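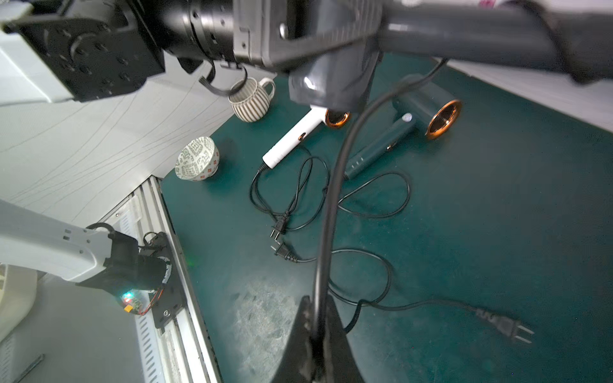

Sunday, 2:20 p.m. Beltov charging case, lid cable failures, continued. Unit B stopped reporting lid state at 233 open/close cycles on the hinge jig. Case still charges both earbuds, lid LED is dead, hall sensor reads closed all the time. Same symptom as the returned unit Thịnh opened in October. Cable path through the hinge is straight, with no slack at either end, so all the bending goes into one short section right at the barrel. What I want is closer to the small black cable loop hanging under the black joint in the photo: spare length outside the moving part, free to open and close a little. We don't have the height for a hanging loop in the case, but a flat one folded sideways next to the magnet pocket might fit.

**Continuity on unit B**

- Lid closed: all lines good.
- Lid half open: LED line intermittent, changes if I press on the hinge cover.
- Lid fully open: LED line open, sensor supply open, ground good, sensor output floating.

So the two lines on the outside edge of the flex go first. Ground is the wide trace in the middle and looks fine under the microscope. The sensor reading closed is a firmware side effect: with no supply the output sits low and we take low as closed. Bushra to check whether we can tell an unpowered sensor from a closed lid at boot. If not, log it as a known limit and leave it alone.

**Teardown**

Removed the lid liner with the thin spudger after warming the adhesive. Left the flex in place and looked at it first. There is a crease where it leaves the barrel on the lid side, whitened, with a hairline crack in the coverlay running in from the edge. The base side has no crease. The molded edge on the lid side has flash on it, sharp enough to catch a fingernail. The base side edge has a radius. Drawing calls for a radius on both.

I don't want to blame the flash for everything. Unit A has the same flash and is still running. Unit A also has the older flex from Prasimus, which is softer and has the stiffener set back farther from the bend. We changed both in the same build and now can't separate them, so the next run has to.

**Next run**

1. New flex, lid edge deburred by hand. Two units.
2. Old flex, lid edge as molded. Two units.
3. Jig speed unchanged. Stop and check continuity every 50 cycles with the lid fully open. Checking it closed is useless, see above.
4. Log LED current during motion as well as at the stops, or we will miss the intermittent stage.

Booker has the old flex stock in the drawer under the reflow oven. Bag is marked Prevuvix from the earlier project but the part is the same.

**Jig notes**

The lid pusher had drifted off center and was putting a slight twist on unit B. Not enough to see by eye, but the felt tip is worn on one side. Replaced the felt, re-squared the pusher against the base block, tightened the clamp screw. The 233 figure should be read with that in mind. Thanasis wants to quote it in the supplier report. I would give the failure mode and leave the number out until the next run is done.

Noemi asked about potting the lid end with soft silicone. Tried a dab on a scrap lid. It moves the bend to the edge of the silicone and the lid no longer closes flush. Dropped.

Open: CAD check on the sideways fold next to the magnet pocket. Mold flash question to Szabo with the microscope photo attached. Unit B is bagged and labeled on the shelf, liner taped to the outside. Please don't reseat the flex, I haven't sectioned it yet.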